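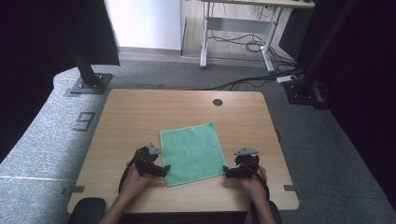 Trinidad Garrido
2019-12-23

Microfiber cloths: your questions

Are they really better than an old T-shirt?
For dust and fingerprints on a desk, yes. For a puddle of coffee, I still grab the T-shirt. The packages promise a lot more than that and I don't buy most of it.

Do the colors mean anything?
Only if you decide they do. Mint green is for tables at my house. The cloth doesn't know.

Is the Bouchard cloth worth the extra money?
I paid $13 for one and $4 for a Carnia. After two months of wiping the same desk I couldn't tell them apart with my eyes shut. If you can, write to me.

Do I have to fold it a special way?
Lay it flat, bring the left edge over to the right, then fold once more. Two folds give you several clean faces to work through. The eight-step method going around is a lot of fuss for a rag.

What about fabric softener?
Skip it. It coats the fibers and the cloth starts pushing dust around. I was doubtful about this one too, until I ruined a Zulico in March.

Will it scratch a wood-look tabletop?
A clean one shouldn't. One with grit in it might, so shake it out first.

Does it kill germs without cleaner, like the Akham label hints?
"Hints" is the right word. It picks things up. I'd want to see a test before I believed the rest.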